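Grants > Transport Heritage > Mostwood Tramway Archive > Progress Reports

Mostwood Tramway Archive: where we've gotten to since January

June 23, 2025

Hi Elmarie,

You asked for something you could read over a cup of coffee, so I'm skipping the formal template this time and sending the spreadsheet separately. Shout if the foundation still needs the long form and I'll fill it in.

The big job has been the car cards. When the Mostwood & Grendbridge Street Railway shut down, the shop foreman's family kept the card file, one card per trip through the paint or truck shop, and that's what the first half of your grant was for. There are 3,316 cards in all, and every one of them now has a number, a sleeve and a line in the index. I really thought we'd be at it until fall! What sped us up was giving up on typing the full text the first time through. We take the car number, date, shop and type of work, and leave the foreman's remarks for later (his handwriting gets worse every winter, and he had his own shorthand for axle trouble that I'm still puzzling out).

The cards have already upset one thing I was sure of. I had always written that the Hill Line cars got their air brakes all at once, after the runaway on Depot Street. The cards show the work spread over three years, with two cars skipped completely and sold off with hand brakes only. So there's a paragraph in my old booklet that's plain wrong, and I'll be fixing it in the new edition.

Photographs are slower. We've cataloged 476 prints out of the Hodoroagă collection, mostly street views and a good run of the Grendbridge carbarn. Hodoroagă shot from the same corner for years, so you can follow one block through three sets of poles and a new waiting shelter — I could look at those all day. The trouble is dating them. He wrote car numbers on the backs but hardly ever a year, and the company renumbered its double-truck cars partway through, so "Car 52" could be either of two cars that look nothing alike from the side and almost identical from the front. When I can't tell, I put both in the record with a question mark. I'd sooner leave it open than guess and have somebody quote me.

More than 200 of the prints still need an identification of some kind. A lot of those are interurban cars from outside our area, which I'm tempted to offer to whoever covers those lines. Would the foundation mind? The agreement talks about keeping the collection together, and I'd want your okay before I wrote to anybody.

On money, we're under on supplies and over on postage. The sleeves came in cheaper than quoted, and then I spent most of the difference mailing boxes back and forth to Grendbridge. I haven't moved anything between lines without asking. If you're fine with shifting the leftover supply money to shipping, a quick email will do for my records.

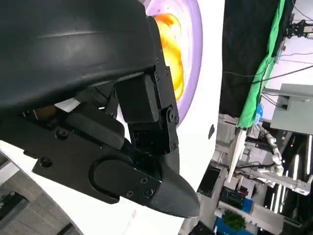
The index itself lives in Zorutar now. I moved it over in January and it was a miserable week, mostly on account of the dates. The old file had them three different ways and half the leap days went missing. It's been steady since, and searching by car number works the way I'd hoped. Searching by street doesn't yet, partly because Mostwood renamed so many of them. I've started a list of old and new names and I'm up to the letter M.

What's left for the second half:

- the foreman's remarks, starting with the open cars
- the 4 route ledgers, which are big and heavy and can't be opened flat
- finishing the street name list
- the corrected booklet, text only for now

The ledgers worry me a little. Two of the spines are going, and I don't want to handle them any more than I have to until a binder has taken a look. I have one quote and I'm waiting on a second. If both come in high I may ask to put the booklet off and spend that money on repairs — the booklet can wait, and those spines can't.

I'll call you once I have the second quote.

Related items
Hill Line roster, first draft
Notes on the double-truck renumbering
Old and new street names, A to M
Grendbridge carbarn photographs: finding list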